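Soaking, Water Ratios and the Bottom of the Pot

Most advice on cooking rice gives water as a ratio to rice by volume: one to one, one and a half to one, two to one. The number is treated as a property of the rice. It is mostly a property of the pot, and once that is clear a lot of contradictory recipes stop contradicting each other.

Rice takes up a fairly constant amount of water. For the long-grain white rice I buy, that is close to its own volume by the time the grain is cooked through. Everything above that in the recipe is an allowance for steam that leaves the pot. Evaporation depends on the lid, the width of the pot and the length of the simmer. It depends very little on how much rice is inside. So the correct form is an amount that scales with the rice plus an amount that doesn't, and a plain ratio can only be right at one batch size. Double a recipe that works and you get soft rice. Halve it and you get hard centers and a scorched base.

I started writing this down in February, after making two bad pots in a row for guests. The notes have been sitting in a text file since then.

Soaking

Babak Khosravi, who shared a kitchen with me for most of graduate school, soaked basmati overnight in heavily salted water and considered anything less to be negligence. I have been less strict. A soak does two things. It lets water reach the center of the grain before the outside starts to gelatinize, and it shortens the time on the heat, so the outside is not overcooked while the center catches up. For aged basmati the grain also comes out longer. Most of this happens early in the soak. Past the first half hour I can't tell the difference in a plain steamed pot. In the parboil-and-drain method I sometimes think I can, though I haven't tested it blind.

Soaked rice has already taken up part of its water. If you drain it and then add the full amount from an unsoaked recipe, you have counted that water twice. The easy fix is to weigh. Weigh the dry rice, soak, drain well, weigh again. The gain is what you subtract.

Weighing

I use 200 grams of dry rice as the standard batch because it fits my smallest pot and makes the arithmetic simple. Cups are a poor unit here. The cup that comes with a rice cooker is smaller than an American measuring cup, and the lines on the pot are drawn for the small one. Losing the original cup and replacing it with one from the drawer throws off every batch after that unless you stop using the lines.

Draining matters more than I expected. Rice left in a sieve for a minute carries noticeably more surface water than rice left for five. I now leave it for 7 minutes, a number with no theory behind it. It is how long the onions take.

Heat and the crust

Homa Abbasi asked in a comment on the last post why her tahdig comes out pale in the middle and dark at the rim. The usual cause on a gas stove is a burner ring wider than the flat part of the pot base. The flame runs up the outside and heats the lower wall directly, while the center gets whatever the metal conducts inward. A heavier pot helps. A diffuser helps more and costs less. Rotating the pot a quarter turn every few minutes fixes a tilted stove but does nothing for a ring pattern.

Fat is the other variable. A dry spot browns unevenly however good the heat is. Forough Rashti's method, which I have adopted, is to melt the fat, swirl it up the wall a little, and add a spoonful of the cooking water before the first layer of rice goes in. The water spreads the fat and boils off in the first few minutes.

Electric cookers

A basic electric cooker solves the timing problem neatly. A thermostat presses against the underside of the inner pot. While there is free water in the rice, the pot stays near the boiling point. When the free water is gone the temperature climbs, and the thermostat trips. There is no timer involved, and the machine has no idea how much rice it holds.

The mechanism assumes good contact between the pot and the plate. A single dry grain stuck to the underside lifts one side enough to matter. Symptoms are rice that is done on one side, or a switch that trips early. Wipe the outside of the pot dry before it goes in, and wipe the plate when the cooker is cold and unplugged.

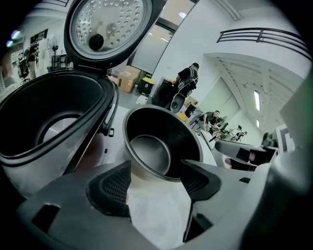

Inner pot out, lid up. The heating plate is the silver disc at the bottom of the well.

The inner lid plate is worth the same attention. Starch collects around the holes and the vent and dries to a film, and a blocked vent makes the cooker spit. Where the plate comes off, wash it with the pot. Where it doesn't, a damp cloth and a soft brush will do.

Resting

Leave the lid closed after the switch trips. The rice at the bottom is drier and hotter than the rice at the top, and the rest evens this out. I give it 16 minutes in the electric cooker and somewhat less in a heavy pot, where the stored heat keeps working on the base. Fluff once, from the edge in, with something flat. Stirring breaks the grains and releases starch, and the result is sticky regardless of how carefully the water was measured.

Open questions

I don't have a good account of altitude. Eoin Mulligan cooks a long way above sea level and reports that he needs both more water and more time, in proportions that my two-part formula only half predicts. The extra water would follow from a longer simmer, but his figures are higher than that alone would give. If you cook at elevation and own a scale, send me dry weight, water weight, cooked weight and the type of lid.

Brown rice gets its own post. The bran changes the soak enough that none of the timings above carry over.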